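Procedure for One Egg

Mercedes Nina had written procedures for Bollex for 31 years, and she wrote the one for the egg in the same manner. It ran to six steps on one sheet. Step one identified the equipment: microwave oven, white, two dials; plate, white; egg, brown, one.

Amber Peeters had inherited the flat from her aunt and the oven along with it. The aunt had warmed an egg in it every morning, by a method she never wrote down. Amber had ruined two eggs in April trying to recover it. She had then asked Mercedes, who lived upstairs and was known to be exact.

"What power did she use?" Mercedes said.

"I don't know. She turned the top one and then the bottom one."

Mercedes recorded this as an open item. 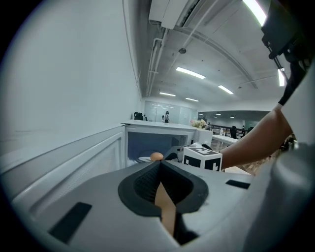
Egg and plate at the oven, door open.

Step two concerned the shell. A whole egg heated in its shell builds pressure and can burst, sometimes after it has been taken out. Mercedes underlined the sentence. Her draft called for the egg to be cracked into a cup, the yolk pierced, and the cup covered with a saucer.

"She never cracked it," Amber said. "It came out whole. She peeled it at the table."

"Then she boiled it first."

"There was no pan."

Mercedes put down her pencil. She asked what else had been on the table in the mornings. Amber closed her eyes and listed it: the checkered cloth, the salt, the radio, the blue Sotora flask.

"What was in the flask?"

"Tea, I suppose. She never poured any."
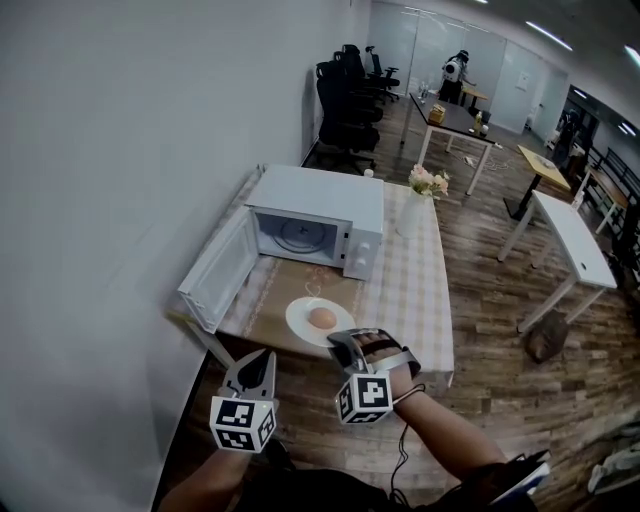 Mercedes took a clean sheet. A flask of that size would hold up to 500 milliliters of boiling water. An egg left in it overnight would be cooked by morning, if the neck was wide enough to admit an egg. Amber went to the cupboard and measured the neck with a ruler. It was wide enough.

"So what was the oven for?" Amber said.

Mercedes considered the two dials. She thought of the aunt turning the top one, then the bottom one, while a child sat waiting for breakfast.

"The plate," she said. "She warmed the plate."

She wrote it in as step five, and closed the open item.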